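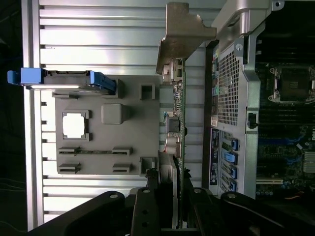
Discarded office desktops reach the Windemstead workshop at a rate of some 3000 a year, and the parts inside them deserve a much closer look than they usually get! Our favourite is the humble drive carrier. Its coloured ends stand out at once against grey plastic and ribbed aluminium (Fig. 1), so a newcomer to the bench knows where to take hold. In the Lotbridge trial we sorted 70 machines by hand, and the carriers were a pleasure throughout.

### 3.2 Layout of the open case

With the tower on its side and the panel off, most of what we want is within easy reach. We worked from the open side in every session and kept a parts tray to the left, following the Rinaldi bench plan.

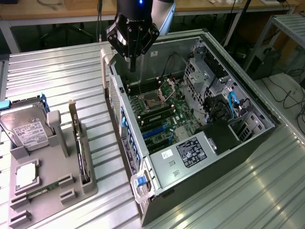
**Figure 2.** Open desktop tower on its side, with the motherboard, drive cage and power supply visible; parts fixture at left.

Memory slots sit on both sides of the processor socket, which makes them a lovely starting point for teaching. Circuit boards seen edge-on are harder to read, and we spent 45 minutes on them with each new group (the Grulter notes allow only 7).

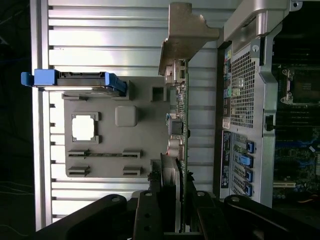

**Figure 3.** Blue drive carrier on the ribbed panel, grey mounting tray and upright green circuit board.

Colour again does much of the work in Fig. 3. We would love to see the same care given to brackets and trays, where grey on grey still slows people down.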